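Teaching by hand vs teleop for wiping and folding jobs

Skumen
Posted May 25, 2018

Right, been at this for a few weeks now and I'm hooked. I started out teaching our little arm by remote (two joysticks and a foot pedal) and last night I tried a hand-held gripper for the first time. What a difference! I got 70 goes at picking up a rag and wiping a bench in one evening, where the joysticks gave me 18 and a sore neck.

So my question for the people who've done more of this than me: is there any reason to keep going with teleop for cloth? I love the joysticks, I built the box myself, but I can feel them gathering dust already.

Pultard
Keep the joysticks. With the hand-held you'll happily do things your arm can't. I collected a whole set of lovely quick wipes and the arm hit its wrist limit on nearly every one of them. My elbow goes places its elbow doesn't. When you drive the real arm you find that out on the first go, and you've only wasted one.

Skumen
Ha, fair. I hadn't even checked my wrist angles. What did you do with the set, bin it?

Pultard
Kept the slow ones. Binned the rest, swore a bit, went and had a cuppa.

Gurnel
Going to disagree with Pultard here. You can tape out the reach of the arm on the bench and stay inside it, takes a few minutes, and after that the hand-held wins every time for me. Cloth is all about feel. Through a joystick I can't tell whether I've got one layer or three, and I end up squashing the lot. With the thing in my hand I know straight away.

Also nobody in our shed wants to learn the joysticks. I handed the gripper to my neighbour's teenager and she was folding tea towels with it before I'd finished explaining which way was up.

Pultard
Tape does the reach, it doesn't do the wrist. And you feeling the layers doesn't help the arm if the feel isn't recorded. All it gets is the pictures and the jaw width, same as it'd get off my joysticks.

Gurnel
True, but I move better because I can feel it, so what gets recorded is better. I'll die on this hill!

Chukwu
Lurker here, long reply, sorry. We do both at our place and I'd put in a vote for the order you do them in.

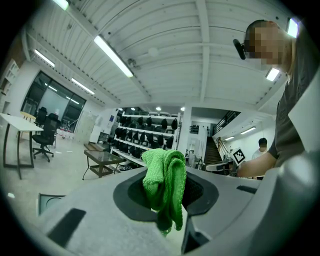

Cloth demos go best for us when the start of each one is a bit of a mess. If you lay the rag out flat every time, the arm learns flat rags and falls over the first time it meets a real one. We use microfibre in a loud colour, bright green like the one over the pad there, and I let it bunch up and hang in folds however it likes. The colour is a favourite of mine, you can follow it easily when you're scrubbing through the recordings at night. Then once the hand-held set has trained something half decent, we go over to teleop and only take the controls when the arm gets stuck. Lleucu Parri on our crew does most of those rescues and she's a gem at it, very small movements, lets go as soon as it's back on track.

Our last cloth set was 1656 demos by hand plus whatever rescues we needed on top. Fewer would've done, I reckon, but we were enjoying ourselves.

Skumen
Oh, that's brilliant, so the joysticks live on! How long do you let it flounder before you grab the controls?

Chukwu
15 seconds for us. Any shorter and you steal the ones it would've sorted out on its own.

Pultard
I could live with that setup. Still check your wrist angles.

Gurnel
And buy more rags.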